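Does a Toy Library Save Families Money? A Second Look at the Brerngate Claim

Student project report, Community Economics
Sinéad Mac an tSaoi, Pavithra Lobo, Fares Twal
Project adviser: Revathi Kamath

1. Why we picked this

The Brerngate toy library has a poster by its front door that says borrowing toys "saves every family hundreds a year." We saw it in November and none of us believed it. Hundreds compared to what? A family that would never have bought the toys doesn't save anything by borrowing them. A family that borrows a puzzle and then buys the same puzzle because the kid won't give it back has lost money, if you count the bus fare.

So our question was a narrow one: do families who use a toy library spend less on toys than they did before they joined? We didn't try to find out if toy libraries are good for children. Most of the articles we read on that were written by people who run toy libraries, and they all came out in favor.

2. What we had to work with

The library let us look at its loan book for the past year, with the names covered. It lists 2107 loans. That sounds like a lot until you look at how it was kept. A renewal is written down as a new loan. If a family kept a train set for months and renewed it each time, the train set shows up again and again. We asked Brahim Ragab, who keeps the book, if renewals could be separated out. He said they could for the last part of the year, when he started putting an R in the margin, and not before then.

We also gave a short survey to member families at the Brerngate desk and at the smaller branch in Prollwood. The survey had 5 questions. The one that mattered asked people to compare what they spend on toys now with what they spent before joining.

3. Problems with the survey

We want to be plain about this section because the first draft of our report skipped it and our adviser sent it back.

People don't remember what they spent on toys. Fares tested this on his own parents and got two answers that were nowhere near each other. Also, the only people we could ask were people who were at the library that day. Anyone who joined, didn't like it and stopped coming was never going to fill in our form. That tilts everything in the library's favor before we even start adding.

There is also the age problem. A child who joins at two is a different customer by four. Spending changes as kids grow, and we had no group of non-members the same age to compare against. We tried to get one through the Nadar after-school club, but the club wanted a permission form we couldn't get approved in time.

4. Kinds of toys

One thing the poster leaves out is that toys don't all cost the same or last the same. A ball is cheap. Most families own several and would buy one without thinking. A large shape sorter or a ride-on car is a bigger decision. If most loans are for cheap things, the savings are small no matter how many loans there are. 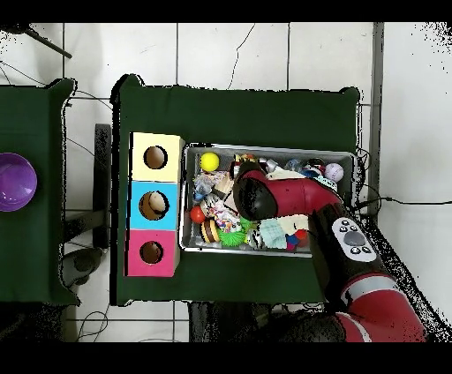
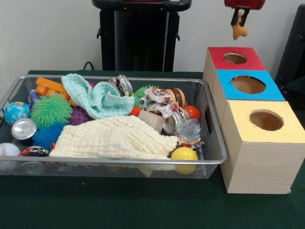
Balls and other toys, with boxes that have a round hole in the top.
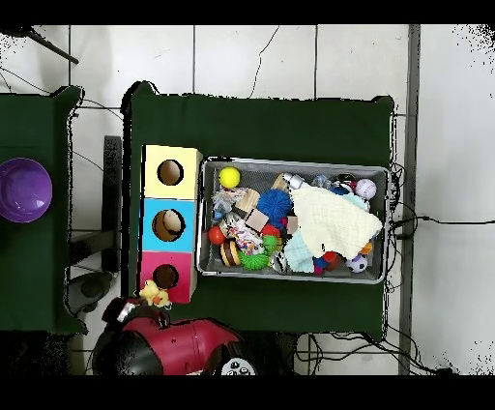
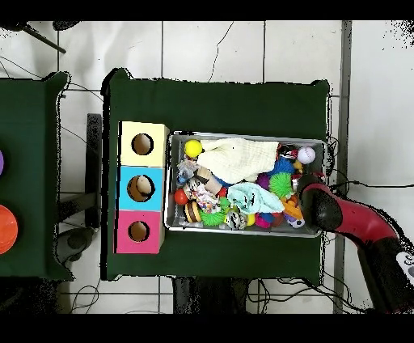 Does borrowing a cheap toy save a family as much as borrowing an expensive one?

Only if the family would have bought both. The saving is the price of the purchase that didn't happen, so a cheap toy saves little and a toy nobody planned to buy saves nothing.

The loan book has a column for type, but it was filled in by different people who used different words. "Sorter," "shapes," "wood" and "baby" may all be the same item. Pavithra spent a Monday evening trying to clean this up and we decided not to publish a table, since half of it would have been our guesses.

5. What we found

Among the families who answered, more said they spend less now than said they spend more. The largest group said "about the same." When we read the comments, several people in that group wrote that they still buy the birthday and holiday presents they always bought, and that the library is for the rest of the year. That makes sense to us, but it is not hundreds.

The membership fee also has to come off the top. The poster doesn't mention it. Neither does the Vidier guide to starting a toy library, which our group leaned on for background and which uses almost the same wording as the poster. We suspect the poster was copied from it. We wrote to ask where the number came from and have not heard back.

Three families said they had bought a toy after borrowing it first. One parent called it "a free trial that isn't free." Another said trying things out had stopped her from buying toys that would have been ignored. Both could be right, and our survey can't tell us which happens more often.

6. What we would do differently

Ask for receipts, or have families keep a spending diary for a few weeks before they join. Get a group of non-members early, with the permission form started first. Find people who quit. Sinéad would also drop the second survey question, which asked if the library was "helpful" and got the same answer from everyone standing in the library.

We shared our results with the Brerngate desk. They were polite and offered to change "every family" to "many families." We think "some" would be closer, and we'd still like to see the math.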